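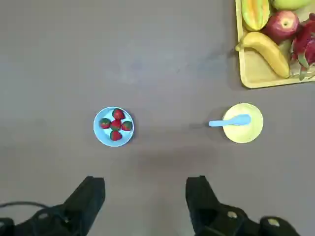

The Small Bowl Comes Back

For most of the last decade, the bowl that sold in this country was wide, low and big enough to hold dinner. Restaurants put grain salads in it, then pasta, then everything else, and the stores followed. The small round bowl, the kind that holds a handful of berries and not much more, went to the back of the cupboard or to the thrift shop.

Aicha Chraibi kept buying them. She runs Emero, a kitchenware store in a narrow brick building next to a shoe repair, and her shelf of small bowls takes up most of the left wall. They come in pale blue, pale yellow, white, gray and a green she says she ordered too much of. The cheapest costs $4.

"People pick one up and then they look around for what it goes with," she said. "It doesn't go with anything. You put fruit in it."

Fruit is most of what she talks about when she talks about bowls. In October she started teaching an evening class in the store, built around setting out fruit for company. It isn't carving, and there are no melon baskets. Students bring whatever they bought that day and work out what should be in a bowl, what should be on a tray and what should stay in the kitchen until somebody asks for it.

Her first rule is that strawberries get their own dish. They bruise under anything heavier, and they leave juice on whatever is next to them. She wants them in one layer if possible, in a bowl with a bit of a rim so they don't roll, and with the caps left on. A strawberry with its cap on has a handle. It also keeps better, though she doesn't recommend leaving cut or washed berries out for a whole evening in a warm room.

Her second rule is about color. Red fruit looks best in light blue, in her opinion, and she'll argue the point with anyone. White makes it look like a hospital lunch. Dark glazes swallow it. She will allow pale yellow for blueberries or plain yogurt.

The yogurt bowl is the one that needs a spoon, and the spoon is where she and her supplier disagree.

Kazimír Murín designs tableware for Dallon, which makes many of the pieces on Chraibi's left wall. He is a quiet man who trained as a furniture maker and still sketches on brown paper. He has spent a good part of the past two years on spoons. His complaint is that most of them are made for a place setting, where they lie flat beside a plate, and few people eating fruit at a coffee table have a place setting.

"They lay it across the bowl," he said. "Everyone does this. So the handle has to be long enough to stay there, and light enough that it doesn't tip out on the floor."

A metal spoon with a long handle will often tip a shallow bowl's contents into your lap, or slide down into it. Plastic is lighter and stays where it is put. Murín likes plastic for this job and says so without apology. Chraibi would like him to make the same spoon in wood. He has made samples. He thinks the bowl end comes out too thick to be pleasant in the mouth, and he has shown her the samples to prove it. She bought all of them and uses them at home.

Trays are less of a fight. Both of them want wood, light in tone, with a raised edge and rounded corners. The edge keeps a pear from going onto the rug. The corners matter when you're carrying the thing down a hallway with a full load, and Murín, who has a low opinion of square trays, will show you a dent in his own door frame.

What goes on the tray is the large, sturdy fruit. Apples and pears can sit there for days if the room is cool. Oranges last longer. Chraibi likes to add one piece that guests may not know, and for the past few winters that has usually been starfruit, which she gets from Manolakis, a produce market four blocks from the store. She leaves it whole until people have seen it. The ridges are the point, and once it's sliced somebody has to eat it fairly soon. Ripe ones are mostly yellow with a little brown along the edges of the ribs. Greener ones are tart and can wait on the counter. (Starfruit isn't safe for people with kidney disease, and she tells each class so before the knife comes out.)

The class I attended had eight students and went over by half an hour. The first exercise was simply to clear the table. Chraibi had the students take off the runner, the candles, the napkin holder and a ceramic rooster, until they were down to the bare gray top. Then she handed out two small bowls and told them to put them down with space in between.

This was harder than it sounds. Almost everyone pushed the bowls together in the middle, and then pushed the tray up against them. Chraibi moved them apart again. People need somewhere to set a hand, she said, or a glass, or a stem. A retired bus driver across from me kept sliding his yellow bowl back toward the blue one when she wasn't looking.

The tray went to a far corner. Her reasoning is that guests reach for the small things first and for the big things later, and that a whole apple is a commitment. Put it where they have to lean a little.

I tried this at home the following week with dishes I already owned. My blue bowl is darker than she would like. I put the strawberries in it anyway, left their caps on, and set out yogurt in a shallow dish with a long spoon across the top. The spoon was steel and went in handle first within a minute. My tray came from Brultwood, a secondhand place out by the highway where everything on the back table is $3 or less, and its corners are square. The pears stayed on it.

The strawberries were gone first. The starfruit was passed around, turned over, and put back on the tray. At the end of the night I cut it up and ate it standing at the sink.

Emero's fruit class costs $40, bowls not included. Students take home what they bring. The spring schedule will be posted in the store window, and Chraibi says there will be a separate evening on melons, which she considers a different subject.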